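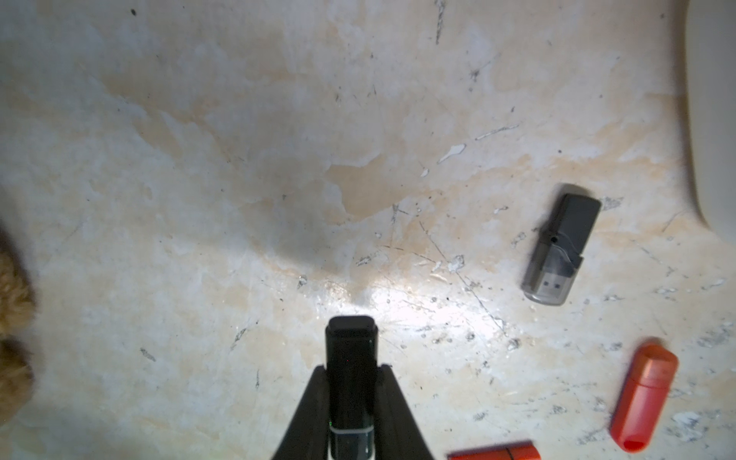 A black USB stick held upright in the gripper, with a grey one still waiting on the right.

CAN A ROBOT TIDY A DESK YET? WE HAD A GO AT FINDING OUT

2021-01-11

Donenitz has put out its first set of notes on chore robots, and I've been asked to write the announcement because I'm the one who has moaned longest about the subject. My name is Sze-wing Yen and I run the small-jobs bench. The job we picked is the dullest one I could think of: get loose USB sticks off a surface and into a tray. Anybody who has worked a shop counter or shared a study with a teenager knows it well!

I'll give you the short answer first (it's a press release, I know you're busy). Machines can do bits of it. I wouldn't send one round to my mum's flat in place of a pair of hands, and I wouldn't put one behind a till either, but the bits are getting better and I've stopped rolling my eyes.
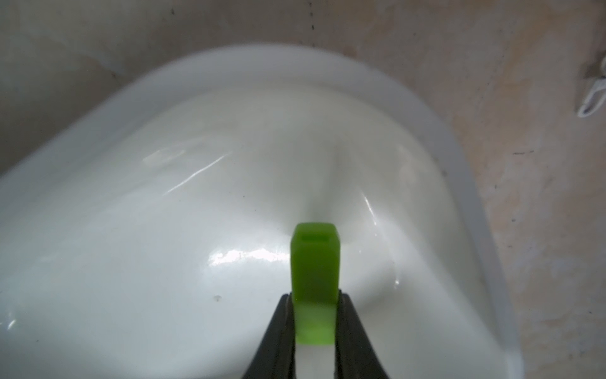 Reading time: 2 minutes

Small glossy things are a pain. A shiny tray throws light back at the wrist camera, and a stick with a smooth plastic case can twist the moment the fingers close on it. Wai-kit Tang, who looks after our grippers, spent most of June fussing over how hard they should squeeze, and I teased him about it for weeks. Then I watched our older settings try the same job and I bought him a cake.

We ran 800 tries in all. The first 500 were on the old settings and I'd rather not dwell on them. The rest used Zasura, our new control software, and that's the part we're pleased with. We're counting a try as good only if the stick ends up in the tray without a person touching anything, so a stick that lands on the rim and rolls off is a miss, however close it looked from where I was sitting. 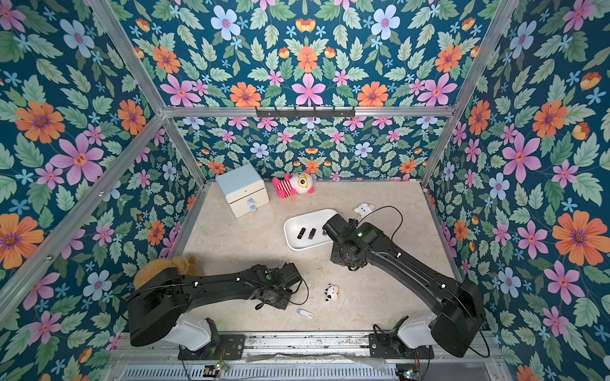

Clutter is the other half of it. Real homes have toys on the floor and real shops have stock in the way, and a robot that only copes with a bare surface isn't much use to anyone. "I kept asking for more mess," says Yi-chun Ng, who sets out our test areas. "If it can't reach past a cuddly toy, it can't work in my house."

So, what can't it do? It's slow, for a start. I can clear four sticks while it's still making up its mind over the second. It also has no idea whether a thing should be tidied at all, and that's most of housework if you ask me. Folding, wiping and anything with a lid are jobs for later notes.

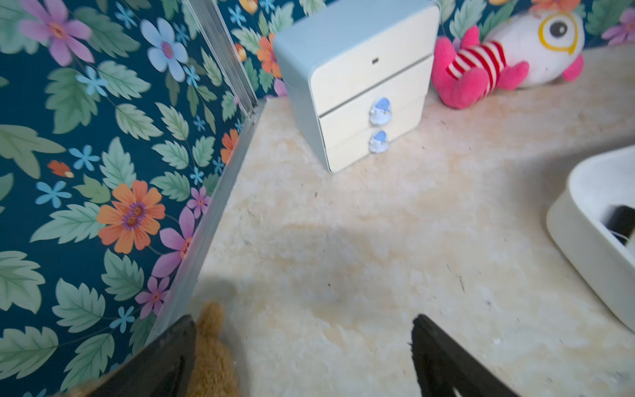 Drawer cabinet and soft toy at the back, tray to the right.

The full notes are free to shops, schools and anyone nosy. Our partner Zastley will be trying the same tidying job in two of its stockrooms from June, with Sigita Baranauskienė in charge of the comparison, and I'll be writing up what she finds, good or bad.

Press contact: Tin-yau Chung, Donenitz press desk. Copies of the notes and visits to the bench can be arranged through him.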